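Dekgate Home Help > Bedrooms and Linen > Folding and storing

How do you fold a big slippery sheet on your own?

satinsheets_dekgate
Posted 23 April 2021

I bought a king size flat sheet from the Aster range, dark brown, satin finish, £29 in the sale. It is nice to sleep under but I can't fold it. My old cotton ones I hold up by the corners, bring the corners together and they stay put. With this one the layers slide apart before I have got to the second fold, and the far end is on the floor by then. Last night I spent 15 minutes on it and ended up stuffing it in the cupboard in a ball.

There is only me here so I can't use the method where two people take an end each. I don't have a table big enough either. The cupboard shelf is narrow, so rolled would be fine if rolling works better. It doesn't need to look like a shop display, I just want it flat enough that I don't have to iron it again before it goes on the bed.

teapot2000
Just roll it round a cardboard tube. Wallpaper tube or similar. No folds, no creases.

satinsheets_dekgate
Thanks, but a tube long enough for a king size won't go in my cupboard. I could fold it in half first but that is the part I'm stuck on.

teapot2000
Fair enough. Could you hang it over a padded hanger in the wardrobe? That's what I do with tablecloths.

lintrollerlil
I have satin pillowcases and they never slide about for me, are you sure it isn't that you've used too much softener? I stopped using it in August and things feel less slippery. Not sure about sheets though.

backbedroom
Stop holding it up in the air. Anything with a shiny finish needs to be lying down while you fold it, and the bed is the only surface most people have that is big enough. Don't do it on another satin cover or the bottom layer will travel. A cotton bedspread has more grip. I use a block printed one I have had for years, a Zamora I think, though the label has gone.

Make the bed first with the bedspread on and smooth it down. Then lay the sheet on top with one long edge lined up with the side of the bed. It doesn't matter if it hangs over the other side.

Bring the far edge over to meet the near one. Don't try to carry it by the corners. Take hold somewhere in the middle of the edge, pull it across low, then go and sort out each corner separately. Put a book on each corner if they won't stay.

Press it flat with your open hands, working from the fold outwards. You are getting the air out as much as the creases. If you leave air in, that is when the top layer slides off.

Fold in half again the same way, so you have a long strip, and square off one end. The other end can stay a mess for now. Once you have one good end you can fold from there in short lengths, about as deep as your shelf, pressing each time. Wrinkles near the end usually come out with the flat of your hand. If they don't, open the last fold and do it again, it takes less time than ironing.

If the bedspread rucks up under the sheet, stop and smooth the uncovered part before you go on. A ridge underneath will put a line in the sheet.
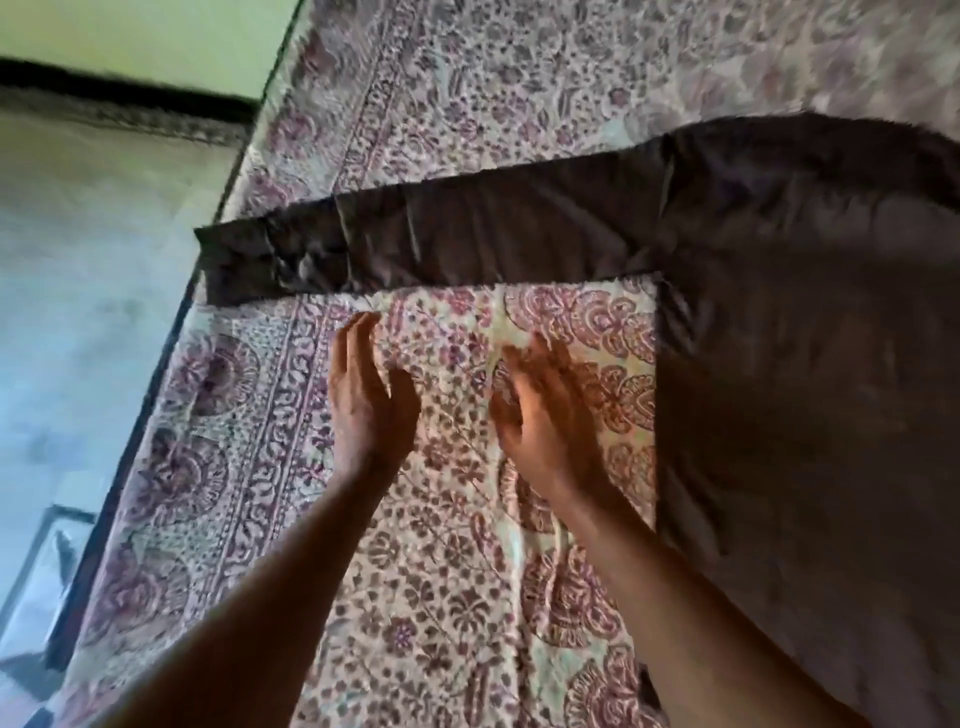
For storing, put it between two cotton sheets on the shelf so it doesn't slide out when you open the door. A Teken shelf basket does the same job if you have nothing to put it between.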